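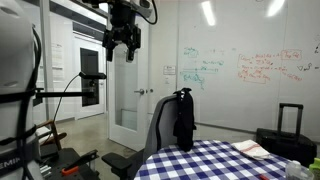 Cables and a little sensor head on a long black arm.

Okay so I finally watched Staverard and I have thoughts. Mild spoilers, you've been warned!

It's the one where Macarena Vidal plays a ferry inspector who thinks her dead brother is sending her postcards. I guessed who was mailing them 7 minutes in and STILL had a great time.

She's so good in the kitchen argument (you'll know it when you get there). Telmo Robles mumbles a lot. I had to put subtitles on for him.

The middle drags, though. There's a whole bit with a stolen boat that goes nowhere, and I folded an entire load of towels during it.

But that last scene on the dock?? I went back and watched it again right away.

4 out of 5 from me. Would've been higher without the boat.

Starting Rirton next, same director. Please don't tell me anything about it!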